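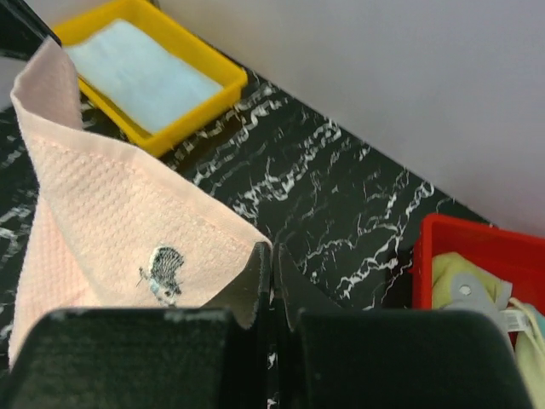
Flultero adds robot folding station at Miranda linen plant

16 July 2022

Textile service company Flultero has put a two-finger robot gripper to work at its Miranda plant, which handles small linens for restaurants and guesthouses. The unit, supplied by Pudent, is assigned to towels and kitchen cloths. Sheets and tablecloths stay on the existing line.

The plant employs 21 people. Before the change, folding small items took up most of a shift for the finishing crew. Under the new schedule, 2 operators per shift are assigned to the station. They sort incoming pieces, clear misfolds and check hems and seams by hand. Flultero said no jobs were cut and that pay grades for the finishing crew were not changed.

Scheduling software from Bomance assigns each order to either the robot or a manual table. In the acceptance run, the station was given 691 pieces of mixed size and weave. Pieces with thick hems or stitched emblems were the most frequent cause of a second attempt, according to the company, and operators can send such items straight to a manual table.
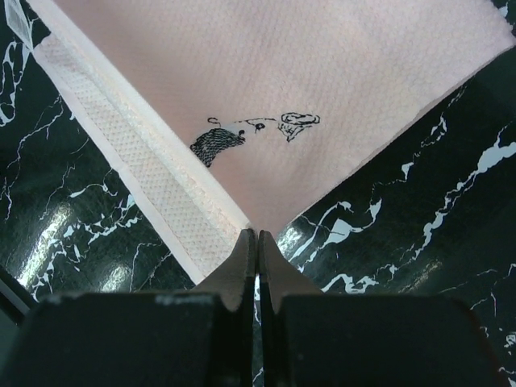 Gripper fingertips at the corner of a pink cloth with a hemmed edge and a printed rodent motif.

Staff have raised two points during the first weeks. The operators spend more time standing in one spot than they did at the folding tables, and the work is more repetitive when the robot is running without stops. Flultero has shortened rotations at the station to 2 hours and ordered floor mats.

Training for the remaining finishing staff is planned for August. A second station is under review, with a decision to depend on the misfold rate and on operator feedback after the training period.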